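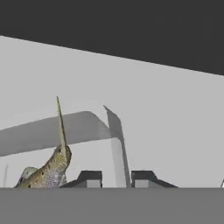 How to beat the Kasstead level without losing your shield
Posted 2018-02-05 by Ermelinda Marinho

I love this level! It has the best music in Fedow, and once the timing clicks you'll want to replay it all evening. You need the twin cannon and at least 200 coins before you start, so run the Wonudska stage again if you're short.

Pick the green glider. It turns slower than the others, but its shots go through the first row of drones, and that matters a lot in the opening. Stay low on the left side until wave 2 is over. The bombers drop down the middle and they'll clip you if you get greedy with coins (I still do this).

When the big gate opens, stop shooting for a second and let the cannon charge. A full charge takes out both turrets with one hit. Grab the blue capsule behind them and save it!

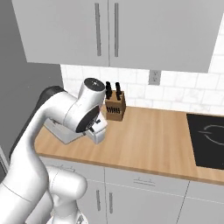 Waves 3 to 11 are pretty relaxed. Spend any spare coins on fire rate, and leave speed alone for now.

Wave 12 is the boss, Captain D'Amico. He has three attacks. The spinning saw always starts from the right, so slide left and come back under it. The missiles follow you for a bit and then give up near the bottom of the screen. The wide beam is the nasty one: his lamp blinks twice first, and that's when you use the blue capsule. You get 15 seconds of double damage, plenty to finish him if your fire rate is up.

Thanks to Ferdinand Egger for the tip about the turrets. Before the November update you could also hide behind the gate, but that spot is gone now.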